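Gunow Countertop Sealer, Two-Part: Review
Areti Antoniadis
January 27, 2022

The Gunow sealer is a solvent-free, two-part coating for stone and concrete counters. Aguirre sells it in a 251 ml kit with a separate hardener bottle, a foam applicator and a mixing cup. I applied it to a honed limestone counter and to a cast concrete offcut, then left both in daily use.

Mixing is simple. The cup is marked for full and half batches, and the hardener pours cleanly. Working time is short — 9 minutes before the film starts to drag under the foam. Anyone coating a long run should mix half batches and keep a wet edge.

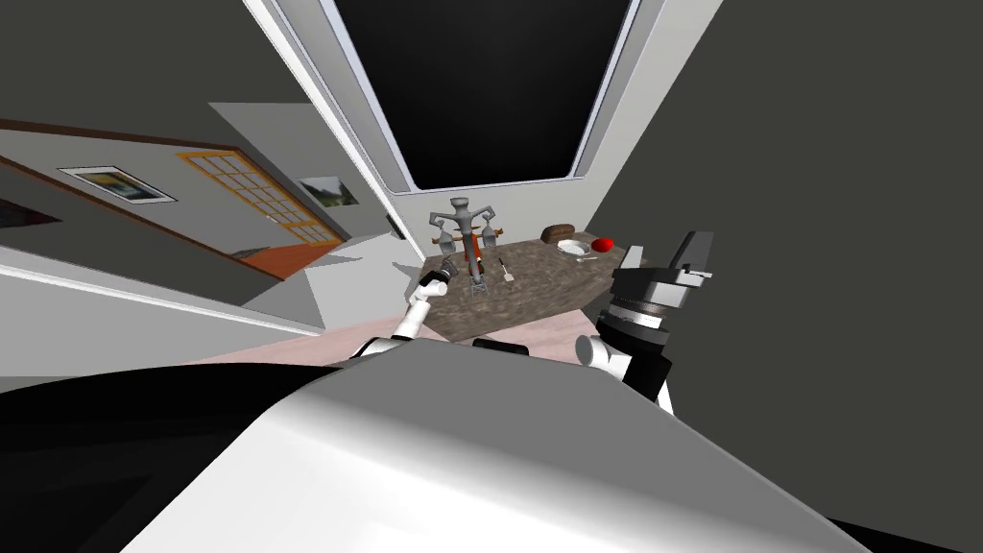

Coverage was better on the concrete than on the limestone, which took a second coat near the sink cutout. The cured film is low gloss and darkens pale stone slightly. Coffee and olive oil wiped off both surfaces after an hour. Lemon juice left a faint etch on the limestone, visible only at a low angle. The concrete showed no mark.

Heat resistance is the weak point. A hot saucepan left a cloudy ring that did not clear. The older Poviden 209, a one-part product, handled the same pan without damage but let the oil through.

The instruction sheet needs work. It gives a recoat window in one table and a different one on the back. I followed the shorter figure and had no adhesion problems.

Recommended for limestone and concrete away from the stove. Next to a cooktop I would still use the Poviden and reapply it each April.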